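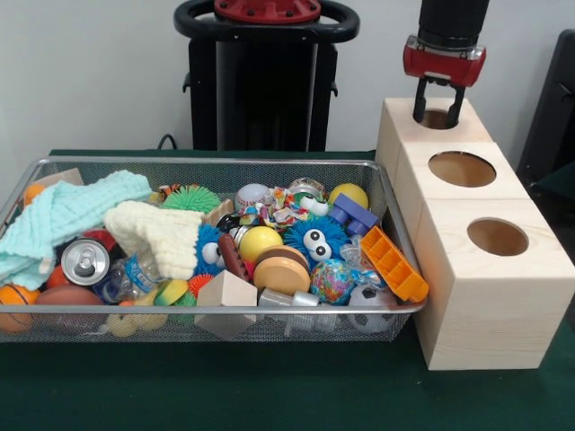 Séance 4. Mise en service d'un poste de tri en atelier partagé

Support de cours, atelier Grikholm, cycle « Construire son premier poste robotisé ». Le présent document complète la séance pratique et ne dispense pas de la lecture du règlement de l'atelier.

1. Objet de la séance

Les participants ont assemblé au cours des séances précédentes la structure du poste Cluvero. La séance 4 porte sur l'implantation des éléments, le réglage de la pince à deux doigts et la conduite des premiers essais de saisie dans un bac en vrac. La programmation de la reconnaissance d'objets sera traitée en mars et n'est pas abordée ici. Les choix de saisie sont donc effectués manuellement, depuis le pupitre.

2. Implantation

Le poste comprend une zone de prise et une zone de dépose, placées côte à côte sur la même table. La zone de prise est constituée d'un panier rectangulaire en treillis métallique. La zone de dépose est formée de trois cubes en bois clair, percés chacun d'un trou rond sur la face supérieure et disposés en escalier à droite du panier.

La table est recouverte d'un tissu vert foncé, qui doit être tendu avant toute mise sous tension. Un pli sous le panier suffit à fausser la hauteur de prise enregistrée. La partie avant de la table reste libre : on n'y pose ni outil, ni carnet, ni téléphone.

L'entraxe entre le centre du panier et le cube du milieu est fixé à 380 mm. Cette cote est reportée sur la fiche de poste et contrôlée au réglet par chaque binôme.

3. Réglage de la pince

3.1. Mettre le bras en position de repos et vérifier le serrage de la bride.

3.2. Ouvrir la pince. L'ouverture maximale retenue pour la séance est de 95 mm.

3.3. Contrôler le parallélisme des doigts à l'aide de la cale fournie. Tout écart visible doit être corrigé avant de poursuivre.

3.4. Descendre à vitesse réduite dans l'axe de chaque trou, pince fermée, et enregistrer le point. Commencer par le cube le plus éloigné. Les doigts ne doivent pas toucher le bord du perçage.

3.5. Répéter l'opération au-dessus du panier en enregistrant une hauteur d'approche et une hauteur limite. La hauteur limite se situe au moins 7 mm au-dessus du fond.

4. Composition du vrac

Le contenu du panier a été retenu pour la diversité des formes et des matières. On y trouve notamment des étoffes tricotées, une canette en aluminium, une bouteille en plastique froissée, des balles lisses ou à picots, une balle de baseball et un raccord métallique. Il est demandé aux binômes de ne pas retirer les objets réputés difficiles. Une étoffe qui dépasse du bord peut être laissée en place, à condition de ne pas se trouver sur la trajectoire du bras vers la zone de dépose.

5. Conduite d'un essai

L'opérateur annonce l'objet visé, puis amène la pince à la hauteur d'approche. L'orientation du poignet est choisie de façon que les doigts encadrent la plus petite dimension accessible. Pour un emballage froissé, on recherche une zone épaisse et l'on descend les doigts de part et d'autre, même s'il faut pour cela écarter légèrement les objets voisins. 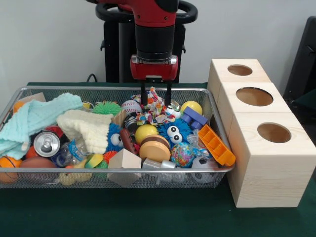 La fermeture s'effectue en deux temps : contact à faible effort, puis serrage. Entre les deux, l'opérateur marque un arrêt et le second membre du binôme confirme à voix haute que rien d'autre n'est pris entre les doigts. En cas de doute, la pince est rouverte et remontée à la hauteur d'approche.

La remontée se fait à la verticale jusqu'à dégagement complet du bord du panier. Aucun déplacement latéral n'est autorisé avant ce point, y compris pour les objets situés près du côté droit. Les objets trop larges pour les perçages sont reposés dans le panier après maintien de la prise pendant la durée prévue sur la fiche.

Chaque essai est consigné dans le tableau de relevé : objet annoncé, orientation du poignet, résultat, remarque éventuelle. Un essai interrompu est noté comme tel et n'est pas effacé. L'ensemble des groupes devra avoir réalisé près de 200 essais avant la séance 5.

6. Sécurité

Le port de vêtements à manches flottantes est interdit à proximité du bras. Le panier n'est réarrangé à la main qu'après appui sur l'arrêt d'urgence. Le câble situé à côté du pied noir ne doit être ni tendu ni déplacé pendant les essais.

7. Travail à rendre

Un compte rendu d'une page par binôme, comportant le tableau de relevé, les hauteurs enregistrées et l'analyse de deux saisies manquées. Les fichiers de points sont à déposer dans le dossier Onyeka, au nom du binôme, avant l'ouverture de la séance suivante.

Contact : secrétariat de l'atelier Grikholm | © Association Sistska, tous droits réservés | Haut de page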